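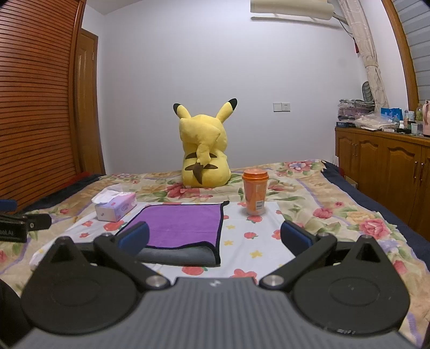

Eilidh Paterson wondered, on her first visit, why anyone would pay to be taught how to make a bed. We wondered the same when we started, and we still ask it before each new course goes on the timetable.

Kiddale is a small school for household skills. We teach bed-making, folding, sorting and putting away, mostly to adults who have just moved into a place of their own or who are looking after somebody else's. We have 2 teaching rooms and take 9 people on a course. Larger groups have been suggested to us more than once. We don't see how you can correct a person's folding from the far side of a crowd.

What we believe, and what we don't

There is a lot of advice going round on tidying, and we are doubtful of most of it. We have no view on whether your blankets make you happy. We don't think a made bed sets you up for the day, and we've seen no proof that people who fold sheets into small upright parcels are any calmer than people who push them on to a shelf. What we can say is that a sheet folded with its edges matched takes up less room and is easier to find.

We also don't insist on plain white bedding. Flowers, strawberries, navy, a ruffled edge - bring what you have at home. Patterned sheets are harder to line up than plain ones, as the print draws your eye away from the hem, so it makes sense to learn on them. Soft toys are welcome to stay on the bed as well. One of the better-known methods would have you say goodbye to them first. Ours asks you to move them to a chair while you do the corners.

How the courses run

Each session lasts 40 minutes. Longer ones were tried and people stopped listening. You work on a real bed, with sheets, blankets and loose cloths, and you strip it and start again until the order of things sticks. Darcy Hiebert teaches the folding and has strong opinions on fitted sheets, which she will share whether you ask or not.

We don't give certificates. We were offered a scheme that would have let us print them and couldn't work out what they would prove.

Products

We sell no storage boxes, sprays or labels, and no firm pays us to mention theirs. If you ask which drawer dividers to buy, the likely answer is to empty the drawer first and see if you still want them.

To ask for a place, write to the Kiddale office or ring during teaching hours. Somebody will pick up between sessions.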